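Moltville Parents & Playrooms > Toys and Play Kitchens > Plush ketchup, yes or no

gelau_st_dad
Play kitchen update. The wooden food is gone (my shins voted) and we've gone soft. First arrival is a ketchup bottle, and it has already been served to me as a main course, on an oval plate, with no side dishes.

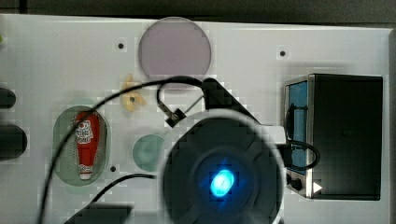 My complaint is scale. The ketchup takes up a whole serving dish. If the rest of the pantry comes in this size I'll need a second pantry, and I don't have a first one. Has anyone found plush food that goes with ordinary play dishes?

teson40
Ketchup is a condiment. Why is it plated?

gelau_st_dad
Take it up with the chef. She is three.

Melur Ong
We've had soft food since June and I'd never go back. It doesn't dent the baseboards and it makes no noise at 5 a.m. Scale never bothered mine. She once served a carrot longer than the table.

teson40
I'll be the grump then. Fabric food is a sponge. Ours met real yogurt in its first week and smelled like a gym bag until we threw it out. Hard plastic goes in the dishwasher. Done.

Melur Ong
Pillowcase, knot, cold cycle, hang it by the cap end. I've done this 12 times with one banana.

teson40
And what does the banana look like?

Melur Ong
Like a banana that has been through some things.

gelau_st_dad
I did look ours over with washing in mind. The body is fuzzy red fabric, the cap is white, and the label is a separate patch with a green border. It says HEINZ and TOMATO KETCHUP and has the 1869 on it, so my daughter can't read but she is already brand loyal.

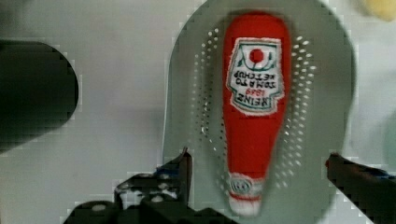
What worries me is the seam where the red meets the white. If red dye is going to wander, that's where it goes. Cold water only, I guess? Or do I just dab at it with a cloth and lower my standards -- again?

sevcik_fan
Dab. Also don't buy a whole pantry. We bought a 40 piece set from Ševčík and the kids play with the egg.

teson40
Just the egg?

sevcik_fan
Just the egg. I find the other stuff in my boots.

Melur Ong
Disagree on dabbing, it leaves a ring. Cold cycle, nothing white in with it, and don't put it in the dryer or the fuzz goes crunchy.

teson40
Plastic doesn't get crunchy.

Melur Ong
Plastic starts crunchy.

gelau_st_dad
OK, cold cycle tonight after bedtime. I've been told the ketchup needs to be back on its plate by breakfast.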